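Speaker notes: buying a small arm for lunch packing
Ferlow catering suppliers' day, July 7, 2022

Slide 1. Who we are
Say hello. Mulcahy packs school lunches at the Matness site. I look after equipment spending. I'm going to talk about money and planning, so engineers may be bored.

Slide 2. What we wanted to know
Can one arm put food in a steel tray and deal with the lid? Toy food only at this stage. We set aside 2000 for trial costs on top of the arm itself: table, backdrop, trays, cables, spare fingers.
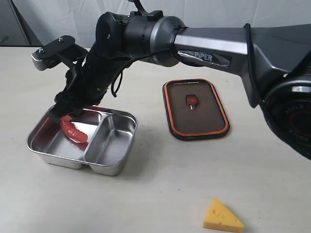

The trial money went faster than planned. Mounts and cabling came to over 700. If you are writing a budget, give those a line of their own and don't put them under sundries.

Slide 3. Fingers
Treat them as a consumable. Ask the supplier for the price of a pair and how long delivery takes. Ours come through Skumolo and we keep 2 sets on the shelf.

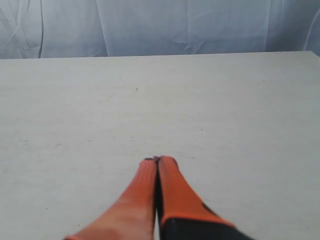

Orange fingers closed, wrist camera view

Slide 4. Trays
Polished steel throws back a lot of light. Allow for lamps or a diffuser, and test with the trays you really use. Pause here, someone usually asks about plastic ones. We haven't priced them.

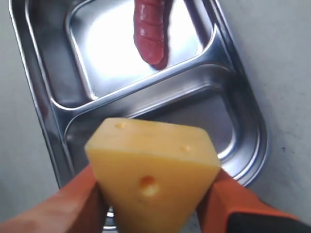 Cheese wedge held near the divided tray, sausage in the upper compartment

Slide 5. Lids
Budget lids as a separate job. Placing food and fitting a lid need different set-up time, and we had put them on the same line in the February plan. That was my mistake. Ask for a quote for each.

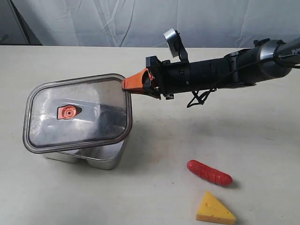 Finger against the corner of a clear lid, lid sitting askew

Slide 6. What we are asking for next year
- second arm, same model, so spares are shared
- staff hours for set-up, charged to the project
- service cover for 2 years

Leave this slide up for questions. Price sheet is on the table by the door.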